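Virnum Workshop
20 July 2019

Thread on the arm build at the shop, for the people who asked at the last open night. Mostly notes on what went wrong.

The arm is going on the bench by the back wall. Mount plate is cut and drilled. The first plate was 2 mm too thin and flexed when I leaned on it, so it's now a shelf bracket. Second one is fine.

Power supply is in its own box under the bench with a big red stop button on a long cable. The button was the first thing I wired. If you're building one of these, wire yours first too.

Controller is a used Cirkadow board. It came with no manual and a label with someone else's name on it. Took me two evenings to find the right pinout. I've written it up and taped a copy inside the lid of the box.

The cable down the arm rubs at the elbow. I wrapped it in spiral sleeve and left more slack. Will look at it again after 200 cycles and see if the sleeve is wearing.

Before any of this moves near a person I run the job in the simulator. I'm using Feyisa on the old shop desktop. It runs slow but it runs. Every pick gets tried there first.

The test job is blocks. Plain colored blocks on a plain table, different sizes, some stacked. I can change the layout in a text file and reload, and I don't have to pick anything up off the floor.
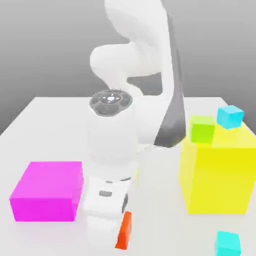

Block test in the sim. Gripper down low by the small orange-red block, green and cyan up on the yellow one.

Tall thin blocks are the hard ones. A cube will put up with a finger coming in a little off. A thin one standing on end gets pushed over, and then the arm closes on air and carries on with the job like it has something.

Fix for now: come straight down, stop, close slowly, then check finger position before lifting. If the fingers closed all the way, it missed, and the script stops there. Adds time to every pick. I can live with that.

Other thing I got wrong was table height. I measured the real bench from the floor and typed that in, but the sim measures from the base of the arm. Everything was off by the thickness of the mount plate. The arm kept trying to go through the table.

Charalambos Lazaridis spotted it over my shoulder while he was waiting for the drill press. Thanks for that.

I logged 331 sim picks this week. The misses were nearly all thin blocks, plus a few where the big blocks were in the way of the arm on the approach. I need a better path for those – up and over, probably, instead of across.

Someone asked about friction in the sim. I left it at the default. Real finger pads will be different and I'll have to tune it again on the bench anyway.

Still to order: pads, a longer USB cable, and 12 of the M5 bolts from Prirkham. They only had the short ones last time.

Next job is bolting the base down and running the same blocks for real at low speed. Bench will be taped off while it's on. Please don't move the tape.

Files are on the shop drive in the folder called arm. The one called arm_old is old.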